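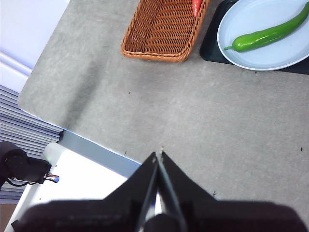
The kit from Rodholm came in November, in two boxes, and by Monday evening Lamai Luangrath had the arm bolted down and talking to her laptop. She was meant to write a review of it, 679 words for a magazine that paid late, and she'd already filled half a notebook. Everything clicked! The cables only fitted one way round, the screws were bagged by size, and the manual had been written by a person who had plainly dropped a screw or two in their life. For the first proper test she gave it her supper: the long green pepper on the pale plate, and the wicker basket beside it with a red chilli already tucked in the corner. One pepper, one short trip across a grey table. She'd seen arms that cost as much as a car make a mess of less.

"Is it going to cook?" asked Gaetano Barbieri from the doorway. He had the flat downstairs and had come up for his corkscrew.

"It's going to move a pepper."

"I can move a pepper."

"Not like this you can't. Come and look."

He came and looked, with the corkscrew in his hand and his coat still on. He was from Messina and held views on peppers, most of which he shared while she loaded the program. You never picked one up by the thin end. His grandmother would have had something to say about anybody who did.

"Tell it that, then," said Lamai.

"Can I?"

"That's the whole point of the kit! You take hold of the arm, you show it once, and it copies you. Look, press there and it goes soft."

He pressed, and the arm sagged a little and then hung in the air as if it weighed nothing. He laughed out loud. Slowly, with his tongue between his teeth, he walked the gripper over to the plate, closed it just behind the pepper's stem, lifted, carried and let go over the basket. Then Lamai put the pepper back where it had been, and they both stood well away.

The arm went. It was slower than he'd been, and it stopped once, halfway, so long that she reached for the notebook. Then on it went, down to the plate, and the two fingers closed behind the stem exactly as his had.

"Brava," whispered Gaetano.

It dropped the pepper on the rim of the basket. The pepper rocked there, thought it over and fell in.

She made it do the same thing 21 times. He stayed for all of them, and somewhere after the first dozen he took his coat off. Two went on the floor - he washed those himself, at her sink, and dried them with a good deal of care. When she turned the plate a little, the arm still found the stem. When she turned it a lot, it pinched at the air and went home looking hurt, and she wrote that down too, because people ought to know.

"My cousin in Brukau packs fruit," he said. "Eight hours on her feet. Would it do pears?"

"Small ones. I wouldn't trust it with ripe ones yet."

"And in Prirnuden, the shop with the seeds? The old man's hands are so bad now."

Lamai stopped writing. She had been going to finish on the price and the length of the guarantee. She looked at the arm, which had parked itself with its fingers shut, and then at Gaetano, who was setting the pepper on the plate again, turning it by its stem until he had it just so.

"What would he need it to pick up?" she asked.

"Packets. Little paper ones, 40 in a tray."

"I've got envelopes," she said, and went to find them.

The pepper got eaten at ten o'clock, with eggs. He cooked, and she read him the page on paper and card out loud, twice, while the pan spat.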